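Review: Pesovent home arm set, laundry duties

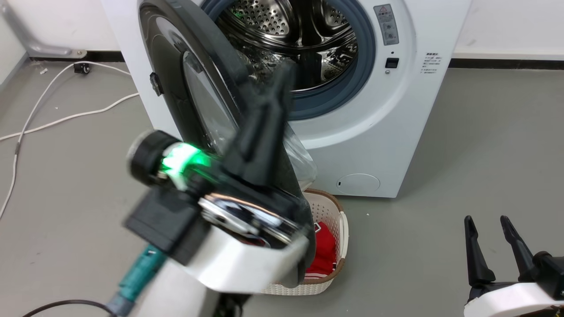
Can a robot do your laundry yet?
Parts of it, slowly, and only if you sort the clothes first.

I had the Pesovent on trial for 12 weeks at my place in Preltville, through the local dealer, Sotelo. Two arms, two-finger grippers, and a laundry program you start from your phone. I kept a log of 207 jobs, a job being one step such as opening the door or moving a shirt from basket to drum.

Doors are its best trick. On a front loader it takes hold near the rim and swings it without yanking. Shirts and towels go in fine. Socks are hopeless, and anything with a long sleeve tends to trail over the gasket, so check before you start a cycle. Wet sheets beat it every time. It doesn't read care labels, and I wouldn't trust it with wool.

A small load takes around 98 minutes to put in. I can do the same in one. It also wants a fair bit of clear floor, and the cables need to be kept tidy.

Wilmer Echeverri at Sotelo set mine up and came back twice to adjust the left wrist, at no charge. The older Bomcombe unit I tried last September couldn't manage a door at all, so there has been progress.

Folding is listed as coming in an update. I haven't seen it.

3 out of 5. Worth a look if bending to the machine is hard on your back and you're home all day. Otherwise I'd hold off.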